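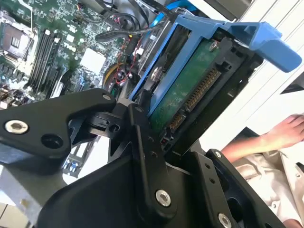 Keep the old computer one more year
by Oanh Đỗ

When I moved to Barredo, my neighbour gave me a desktop computer which was already 11 years old. I wrote all my job applications on it. So I have a personal feeling about this subject, and I say it at the beginning so the reader can judge me fairly.

Last March the council in Gerkbridge replaced 400 office computers. I asked at the counter what was wrong with them. The lady was very polite and told me they had reached the end of their cycle. I asked again what was broken. She did not know, and I think it was not her job to know.

I don't say every machine must live forever. Some are too slow, and some can't receive security updates any more - this is a real problem and I don't have a good answer for it. But often one part is tired and the rest is healthy. A drive can be changed in 5 minutes by a person who learned it once. In my colour-coded budget, a new computer takes the place of a summer holiday.

My proposal is small. Before a public office throws out a computer, somebody should write on paper what the fault is. If there is no fault, offer it to a school or a family for the price of the delivery. The library in Zomside already does this with its chairs, and I am sitting on one of them now.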